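**Quiet hours in the Murkholm reading rooms: comments on the draft policy**

**Murkholm_Admin** wrote on 2020-10-14:
Members are invited to comment on the draft policy for the second-floor reading rooms. Under the draft, conversation and telephone calls would be restricted after 6 p.m. The large wooden tables would remain available for shared study until that hour. 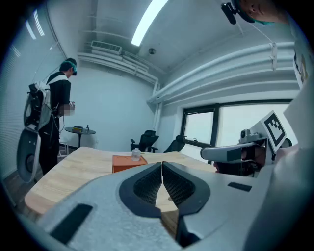 **Grigore Ghiță** wrote:
I support the restriction in principle but object to the hour. Many members arrive after work and have no other place to meet. A limit of 8 p.m. would serve them better. I would also ask that the term "conversation" be defined, as the present wording could include a brief question to the desk.

**onu_reader** wrote:
I must disagree with the previous comment. The evening is the only period in which those of us preparing for the April examinations can use the building. There are 93 seats on the second floor and 33 of them are in rooms that already permit talking. Groups are adequately provided for.

**Huvlow Branch Member** wrote:
The Huvlow branch adopted a similar rule last year. Compliance was good in the small rooms and poor in the large one, where the signs were placed behind the door. I recommend that signs be posted at eye level - and at both entrances.

**Grigore Ghiță** wrote:
With respect to onu_reader, the 33 seats mentioned are in the basement annex hours schedule as well, and the annex closes at 5 p.m. on most days. They cannot be counted as evening seats.

**onu_reader** wrote:
I accept the correction regarding the annex. I remain of the view that 8 p.m. is too late. Would 7 p.m. be acceptable?

**Murkholm_Admin** wrote:
Thank you for these comments. The definition of "conversation" will be revised to exclude questions to staff. The annex hours are under separate review. Both proposed times will be put to the members' meeting, together with the request on signs. Written comments of up to 300 words may still be left at the front desk.

**Grigore Ghiță** wrote:
I could accept 7 p.m. if the annex stayed open until 9.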